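From: Chinyere Lawal
To: Corkham clinic suppliers list
Date: 23/09/2019
Subject: Re: Glove and gown orders

Leandro Goicoechea wrote:
> Grondex say the nitrile gloves are delayed again. Do we wait,
> or take the Ortuño ones? We have 30 boxes of medium left and
> hardly any large.

Take the Ortuño gloves for now. I have asked for 95 boxes, mostly large, and they quote seven working days. Please don't cancel Grondex yet.

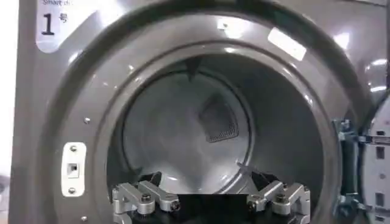
Reusable gowns

Julby can supply roughly 2000 before winter. Shabnam wants a sample washed at our usual temperature first, so please hold any orders until she has reported back. The ties came off the last lot.

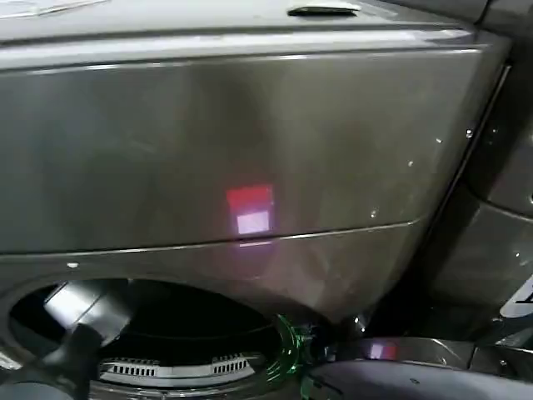 Gown labels need settling as well. Wen-hsiung has asked for the size to be printed inside the collar, and Julby will do it at no extra charge. They also offer a sticker for the equipment, but on a glossy grey front that shows smudges like this one I would want to know it wipes clean. Send me your sizes by Friday.

Chinyere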